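Jan 29, 2023

Back at the bench after two days up at the Rerkano snow plot, and my notes are a mess, so this is mostly me typing them up before I forget. The Pluvik gauge is reading low again! I melted the catch from the bucket next to it and got 30 mm of water, and the logger only gave us 15. Wind, I bet (the shield on the west side is bent).

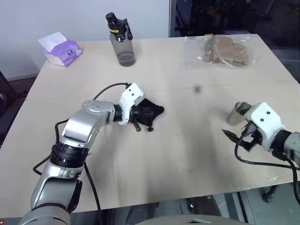 The Ronik site up at 3000 m is doing fine, just thin snow, and crusty enough that I had to lean on the tube to get a core out. Lopes, down at roughly 2000 m, is bare on the south side already. Pretty grim for January.

To do: straighten the shield, swap the gauge battery, and dig out the July calibration sheet, which I think is in the blue binder. If anyone has the good spring scale, please put it back in the drawer, I need it for the next trip.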